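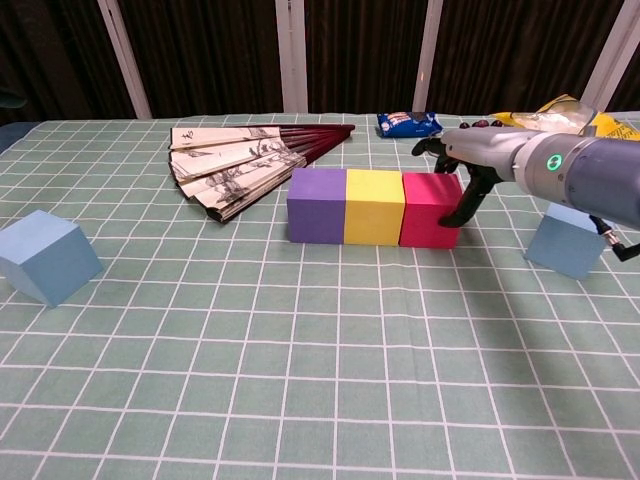
# Clindodgate Toy Library: progress report to the Plustetti Fund

July 2, 2019

This report covers the first half of the grant period. It follows the headings in the funding agreement, with one extra section at the end on a change we would like approved.

## What the grant is for

The grant pays for a lending collection for families with children under six, run from the back room of the Botha building. It covers shelving, toys and puzzles, cataloguing software, and wages for a part-time coordinator. Rent and power are paid by the Clindodgate Neighbourhood Association and are not charged to the grant.

## Catalogue

Our target is 300 catalogued items by the end of the grant. We now have 246. An item counts as catalogued when it has been cleaned, checked for damage, given a number and entered in the system with a list of its parts. A puzzle is one item. So is a train set.

The donated stock took longer than the new stock. Many of the boxes came with pieces from other sets mixed in, and sorting them used most of the coordinator's hours in the first month. We have since changed the donation form. It now asks people to confirm that a set is complete, and we turn away anything with a battery cover that can be opened without a screwdriver.

The collection is strong in building toys, puzzles and pretend play. It is weak in outdoor toys and in anything for babies under one. The remaining purchases will go mostly to those two areas.

## Membership and borrowing

57 families have joined. Membership is free for the first year, as agreed, and each family can take home two items at a time for three weeks.

Ride-on toys are always out. Floor puzzles go out and come back steadily. Board games have hardly moved, and parents tell us the ones we have are too old for their children, so we will not buy more.

Late returns are common but short. We send a text the day before an item is due and another a week after. We decided against fines at the start and see no reason to bring them in. Some items have come back with a part missing. Where the toy is still usable we change the parts list and keep lending it.

Grandparents make up a larger share of borrowers than we planned for. Several asked whether they could join in their own name when the children live elsewhere. The membership form did not allow for this and has been reworded.

## Opening hours

We open on two mornings a week during school terms. The funding application also included an evening session. We ran it for the first month and very few people came, so it has been paused. Families who work during the day have asked for a weekend session instead -- see the request below.

## Software

Cataloguing runs on Vorileo. Setup was simple and the borrowing screens are easy to use. The weak point is reporting. It will not export loans by age group, so the age breakdown in the funding agreement has to be put together by hand. We have asked the supplier for a fix and have not had a date. If there is no fix before the final report, we will supply the figures from a manual tally.

## Building

The shelving is in and fixed to the walls. The side door still sticks in damp weather, and anyone with a pram needs to come through the front. The landlord has agreed to rehang the door but has not booked the work.

Storage for large items is close to full. We are keeping the play kitchen and the bigger ride-ons in the hallway cupboard, with the key held at the front desk.

## Spending

Spending on toys and shelving is within budget. Wages are slightly ahead of plan for the reasons given under Catalogue, and should come back into line now that the backlog is cleared. Printing has cost less than expected. A full statement is attached separately.

## Change requested

We ask the Fund to approve moving the unspent evening session wages to a monthly weekend session, starting next term. The total would stay the same. We would need a reply before the term timetable goes to print.

## Next steps

- Finish cataloguing to the target
- Buy outdoor toys and toys for babies
- Reword the parts lists for the train sets, which borrowers find confusing
- Chase the landlord about the side door
- Send the final report in November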